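Comparing Prepaid Data Plans for Students: What We Paid and What We Got
Course project report, Duvbridge
Group: Lena Górecki, Krešimir Softić, Elie Jaber and me, Branislav Koubek

Why I picked this

I ran out of data on a bus in August, halfway through a map, and ended up walking the wrong way for most of an hour. So when our instructor, Štefánia Zeman, asked for project topics, I had mine ready! I wanted to know which prepaid bundle really lasts a student a whole month, and the other three were annoyed enough with their own carriers to join in.

What we tested

We compared two carriers, Julimby and Apaza, plus Prurnimia, a reseller that runs on Apaza's network. We each bought a 5 GB monthly bundle with our own money (Lena and I both had Julimby, so we could check one against the other). Then we used our phones the way we always do, with one rule: no campus Wi-Fi except for updates. Every night we wrote down what the carrier's app said was left and what the phone's own counter said. 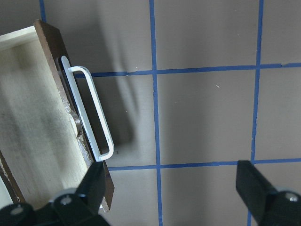

Fig. 1. Drawer on the taped floor grid.

By the end we had 467 readings in the spreadsheet, counting the extra ones Krešimir took at lunch when he got suspicious of his app. He was right to be! The Prurnimia app updates late, so you can be down to your last 500 MB and still see a healthy green bar. He got caught by that twice, once during a video call with his mother, who thought he'd hung up on her.

What we found

Julimby was the closest match between app and phone, and also the slowest in the evening. Lena gave up on streaming after 9 p.m. and went back to reading (her words: "kind of nice"). Apaza was fast everywhere Elie tried it, but the bundle splits into day data and night data, and the night half only works after midnight. Elie goes to bed early, so a lot of what he paid for just expired.

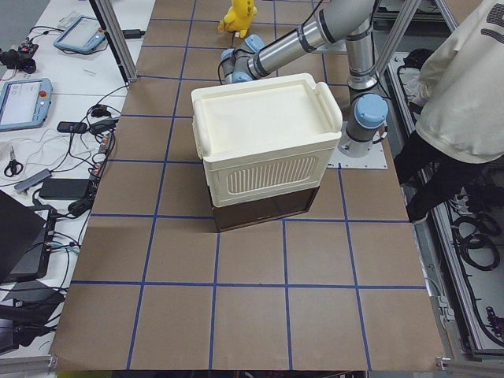

Fig. 2. Cream box stacked on the dark brown box, with the arm behind.

Only one of the bundles rolls over, and that's Julimby's, but you have to renew before the old one ends. I missed it by a few minutes and lost everything I'd saved up. I'm still a little sore about it.

What I'd change

With 4 people this is a tiny test, and we all live on the same side of town, so I wouldn't tell anybody across the river to trust our speed notes. I'd also have us swap SIM cards halfway through. Elie and I have both moved to Prurnimia for now, mostly for the price, and I check the phone's counter instead of the app.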